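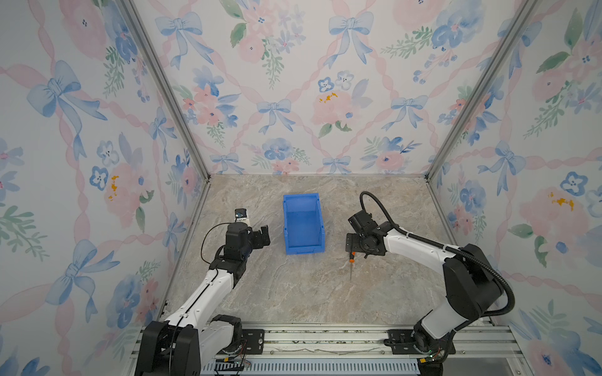 *Pleston, November*

## 4. Your first pick: screwdriver to bin

OK, both arms are bolted down, the software sees them, and you've done the homing routine from section 3 without anything going bang. Time for the fun part! In this section we'll get the Retberg two-arm kit to pick up a screwdriver and drop it in a bin. I've walked a lot of new owners through this one, and it's still my favorite hour of the whole setup.

You'll need the cell with both arms on the front rail, a small open-front bin, and one screwdriver with a chunky handle. Mine is orange and black, and the bin is blue. Yours can be whatever you've got, but please don't start with a tiny precision driver. You'll be there all night.

### 4.1 Lay out the table

1. Put the bin in the middle, between the two arms and nearer the back wall than the rail. Turn it so the open lip faces you. A little crooked is fine.
2. Lay the screwdriver on the table under the right gripper.
3. Open **Setup > Workspace** and press **Show reach**. The bin and the screwdriver should both sit inside the green area. If the bin is outside it, scoot it toward the rail.
4. Run each wrist through its full turn at speed 15 and watch the cables. You want a nice lazy loop that never pulls tight.

> **Caution:** Keep your hands out of the cell any time the status light is blue. The arms are light, but they don't know you're there, and a gripper coming down on your knuckles hurts. Ask me how I know.

> **Note:** The corrugated hose on the right arm stands up higher than you'd expect. If you've added a shelf or a lamp over the cell, raise the arm by hand (power off!) and check that the hose clears it.

### 4.2 Teach the pick

1. Press **Teach** and choose **Right arm**.
2. Jog the gripper until it's just above the screwdriver, pointing down at it. Save this as `hover`.
3. Open the fingers all the way, lower them over the tool, and save as `grab`.
4. Close the fingers with force set to 19. That's the factory number and I've never found a reason to change it for hand tools.
5. Raise the arm straight up and save as `lift`.

Go slow on step 3. If a fingertip touches the table you'll get error 109, which looks scary on the screen and only means "something's in my way." Back off a hair, press **Clear**, and carry on. Prapai Phromma from the Chidiac support desk told me it's the most common error they get asked about by a mile, so you're in good company.

### 4.3 Check it from the wrist camera
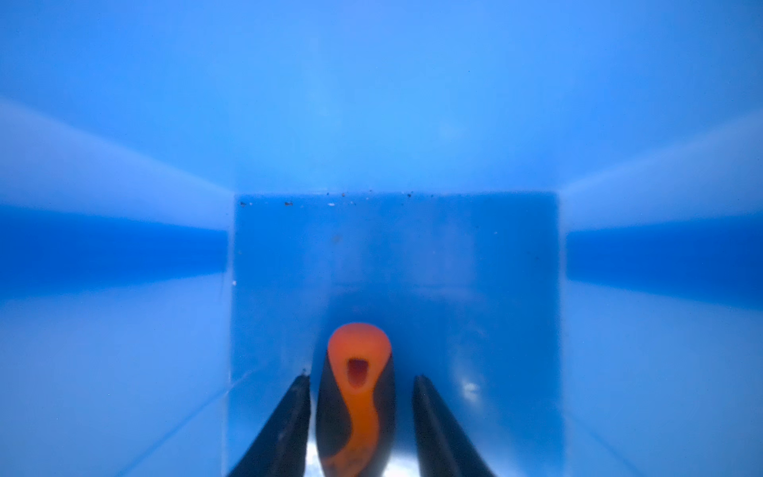

Page last changed: November, by Lama Khoury

Switch the preview over to **Wrist** whenever the gripper is near the bin. The overhead view is great for planning a move, but it won't tell you much about how the fingers line up with the tool. From the wrist you're looking right down inside the plastic, with the handle standing up between the two black fingers.

What I look for:

- **Same gap left and right.** If one finger is a lot closer to the handle, it'll shove the tool sideways when it closes. Nudge the wrist over and save the point again.
- **Fingers clear of the side walls.** You need room to open up, so do a test open before you trust a position.
- **Colors that make sense.** A bright bin can throw its color over the whole picture. If your preview is so blue that you can't make out the handle, turn **Auto white balance** off and set it by eye.

Far things will look soft in this view. Don't mess with the lens over that – judge focus on the fingers and whatever's between them. Do wipe out the bin now and then, though, because dust and crumbs show up really well this close. And scuffs on the fingers are just normal wear. Ziad Moussa has a set at the Prestden shop that looks like it's been chewed, and it grips fine.

### 4.4 Teach the drop

1. From `lift`, jog the arm over to the bin, staying well above the rim the whole way. Save as `over_bin`.
2. Lower into the bin, save as `release`, and open the fingers.
3. Come straight back up before you go anywhere else. I can't stress this enough! If you swing sideways too early you'll take the bin with you.
4. Press **Play** at speed 15 with your finger on the stop button.

### 4.5 When the tool is next to the bin

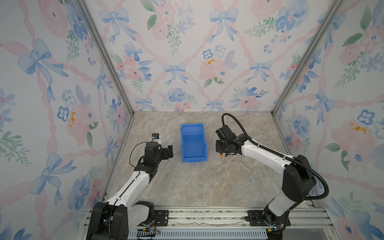

Last changed in November (Lama Khoury, small fixes to the steps)

Sooner or later you'll stop a run and find the right gripper beside the bin with the tool still in its jaws. Don't open the fingers from the menu and hope for the best.

1. Press **Hold**. The arm stays put and keeps its grip.
2. Check where the left arm is. If it's reaching toward the bin too, park that one first with **Left > Park**.
3. Jog the right arm up until everything it's holding is above the rim. Remember to count the whole length of the tool, tip included, if it's hanging down.
4. Choose **Resume from > over_bin**.

> **Caution:** Never move both arms toward the bin by hand-jogging. The collision check only runs in **Play** mode.

Once you've had a few clean runs, bump the speed up a little at a time. I leave mine at 200 for demos and drop it way back down for anything new. Save the whole thing as a routine (**File > Save routine**) before you power off, since taught points that aren't in a routine get wiped at shutdown. Section 5 picks up from that saved file and brings in the left arm.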